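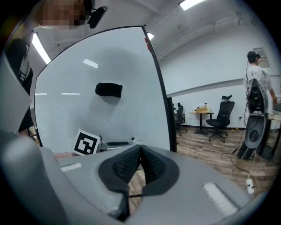
Reading time for the whole chapter: 15 minutes

Chapter 12
Printed tins for biscuits and tea

In the chapter before this one we studied enamel kitchenware. We now come to a group of objects which is close to it, because it is also metal, also from the kitchen and also decorated with colour, but the way of making is quite different, and so are the faults which the buyer must learn to see. After this chapter you should be able to tell a printed tin from a painted one, name the usual parts of a tin, and write a short condition note which another collector can trust.

12.1 What is a printed tin?

The word "tin" is a little misleading. The boxes are made of thin steel sheet which was covered with a very fine layer of tin, so that the steel does not rust and the food does not take a bad taste. The sheet was printed when it was still flat. Only after the colours were dry was it cut, bent and closed along a seam. For this reason the picture on a good tin goes round the corners without any break, and for the same reason small cracks in the colour are found exactly at the places where the metal was bent most. Such cracks are normal. They are not a sign of bad treatment, and a buyer should not ask for a lower price only for this.

A painted tin was made in the other order: first the box, then the colour. Look at the inside of the lid edge with a magnifying glass. On a painted tin the colour often runs a little over the edge and ends in a soft, uneven line. On a printed tin it ends sharply, where the sheet was cut.
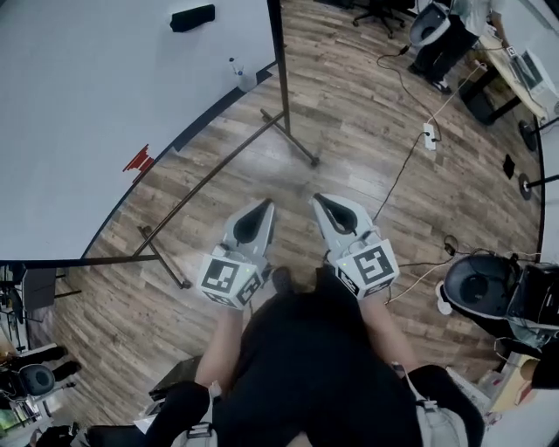
The parts of a tin have simple names, and in this book we use them always in the same meaning. The body is the part that stands on the table. The lid may be loose or may be held by a hinge. The seam is the vertical line where the two ends of the sheet meet, and it is usually put at the back, away from the main picture. The bead is the small round fold along an edge, which makes it stiff and protects the fingers. The base is a separate piece in most tins, and here we find the name of the maker, if we find it at all.

12.2 Four makers in this chapter

We will take our cases from four firms. Letano made square tea tins with hinged lids, mostly in dark green and red, and sold them to grocers who added their own paper label. Doreo is known for round biscuit tins with garden views, and its seams are so narrow that beginners often miss them. Voß worked for the cheaper market – the sheet is thinner, the colours fewer, and the lids rarely fit well after many years of use. Wetmont came last and made large shop tins, which were never meant for the home and are heavy even when they are empty.

A common mistake is to believe that the cheapest maker is also the least interesting today. Voß tins were thrown away more easily than the others, and clean ones are now difficult to find. A plain Voß tin with its lid can bring more at auction than a fine Doreo tin of the same size.
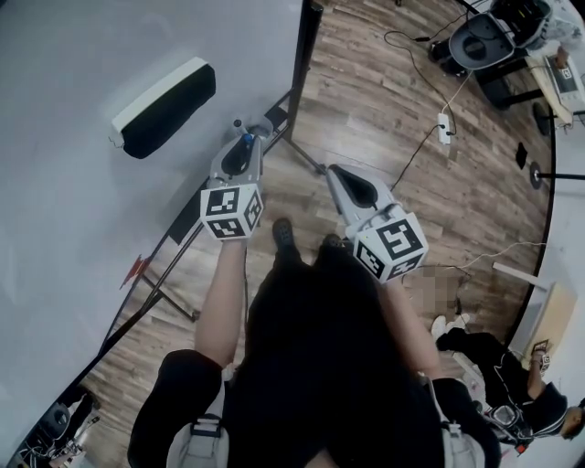 Size also needs some care. Old trade lists give the weight of the contents and do not give the measures of the box. A tin listed at 600 grams of tea is much bigger than one listed at 600 grams of biscuits in the same series, as tea leaves need more room. When you describe a tin, write down its height, width and depth, and leave the trade weight for the remarks.

12.3 Before you touch the surface

Most damage to printed tins is done by owners who wish to help. The colour layer is thin and it was protected by a varnish, which has often become yellow. Many people take this yellow tone for dirt and try to remove it. When the varnish is gone, the colours below are open to every finger and every cloth, and they become dull in a short time.

The following rules are enough for the beginning:

Remove dust with a soft, dry brush, always away from the scratches.
Do not use kitchen cleaner, spirit or metal polish on the printed side.
Do not put a tin in water, even for a moment. Water goes into the seam and stays there.
Leave old price labels where they are until you have read section 12.6.

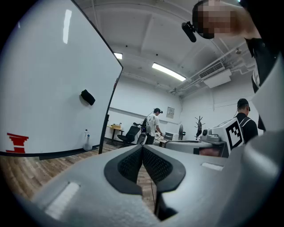

Rust should be described by its place and its depth. Light rust on the base is expected, and it changes the value very little. Rust which lifts the colour on the front is another matter, as it goes on working below the surface and the loss becomes larger each winter if the room is damp. Between these two there are many cases, and in section 12.4 we compare 30 of them with a simple scale from A to E.

Before you continue, take any printed tin which you have at home, also a modern one. Find the seam, the bead and the edge of the colour inside the lid, and write three sentences on its condition. Keep the page, as you will need it again for the first exercise.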